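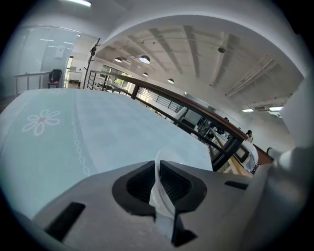 Gelcombe tests whether machines can do household and shop-floor chores, and publishes what it finds. The company works from two sites, Llanos and Ploltach, with a staff of 6. Most of our test tasks are small ones: folding, wiping, sorting, picking up thin or limp items. A crumpled strip of white material pinched in a gripper over a patterned tablecloth is typical of the work. Soft items change shape when they are held, and a grip that suits a box or a cup may tear them or miss them.

What we do

Clients send us a chore and a description of the place where it is done. We break it into steps, run each step repeatedly, and report the result as pass, fail or pass with help. A step counts as passed only if no person touches the item or the machine. Our current task list, Joltine, holds 1,364 entries, split between home and shop-floor work.

Where things stand

Moving rigid parts between fixed points is ready for daily use in many shops. Clearing a mixed table is not. Laundry remains slow, and most of our failures come at the first pick. We do not rate a machine on a single good run.

Working with us

We build no robots and take no sales commission. Reports go to the client first and are added to the public list after 2 months, with the client's name removed if requested.

Page last revised 03/01/2022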